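Notebook, handheld gripper comparison, May

Picking up from the bench tests. Two finger sets on the same handheld body, same camera, same trigger travel. Set A is the stock pair from Tilimon, set B is the softer pair from Hoekstra. Bench results had them close enough on blocks and bottles that I stopped caring about blocks and bottles. Fabric is where the two should separate, so today is fabric in a furnished room.

Setup, for whoever repeats this:

Body charged overnight, firmware left alone from the bench runs.
Lens wiped before every block of trials.
Finger zero set with the fingers closed, then opened fully and closed again. If the reading does not come back to within 2 counts, zero it again.
Logging on the Fidell recorder, 900 MB set aside per block.
Exposure locked at the start of the block. Do not lock it while facing the window.

Task is to pick one garment off a folded pile, carry it to the far side of the bed, and let go. No regrasping. A grasp that takes two layers when one was wanted counts as a miss, even if the carry is good. I had not been strict about that on the bench and the bench numbers for cloth should be read with that in mind.

First block started 9:40. Fingers closed for the zero check, pointed at the bed.
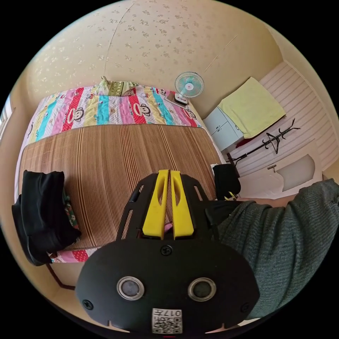 Fingers nearly closed, bed with mat, dark clothing at near left corner.

Notes on the view. The fisheye covers the whole bed and most of the room behind it, more than the task needs, but the tracker likes it. Floral wallpaper is good for features. The printed sheet at the far end is better still. The mat is the part I worry about: narrow strips, light and dark, all running the same way, so any patch of it looks like the patch next to it. When the tool drops low and the mat takes up most of the view, I expect the position estimate to slide along the strips. Drift should show up as a lengthwise error with very little sideways error. Check this in the logs before blaming the fingers for anything.

Black clothing against a black tool is also poor. The side plates and the lower edge of the pile have nearly the same brightness in the preview at the locked exposure. The yellow fingers stand out fine. I raised the exposure one step for the second block and the folds were easier to make out on the preview, at the cost of a washed-out patch on the wall toward the window. Kept it there.

Set A. Stiff tips. They go in under a fold cleanly if the approach is flat, and they push the whole pile if it is not. Most of the misses were double layers. Trigger force feels the same from start to finish, so there is no warning by hand that a second layer has come along. Tip openings caught a loose thread once; cleared by hand, trial thrown out.

Set B. Softer, slower to let go. Double layers less often, but two grasps slipped partway through the carry. Release is untidy. The cloth stays on one fingertip and has to be shaken off, which puts a spike in the motion data that I will have to trim. On the mat itself set B drags a little. Set A slides.

Swapping sets takes longer than it should. The screws under the fingers are easy to reach but the Hoekstra pair needs a shim or it sits off center, and then the zero check fails. Shim is taped inside the case lid.

Controller side. The Tratmont box sampled finger width at 70 Hz without complaint in both blocks. One gap in the second block, right at a set change, probably the cable. Reseated it and saw no more gaps. I still want a strain relief on that connector before anyone else uses it.

Total log is a bit over 2,000 grasp-width samples per trial once the idle time is cut, plenty for the slip analysis. Not looking at pass rates until the double-layer trials have been relabeled, because I changed my mind on the rule partway through the first block and the early ones are marked wrong.

To do:

Relabel first block, strict rule.
Plot lengthwise against sideways tracker error for the low passes over the mat.
Repeat set B with the approach angle held flatter.
One block with a plain sheet over the mat, same clothes, same light if possible.
Order a spare pair of set A. The left tip has a burr.

Stopped at 12:15. Battery at half.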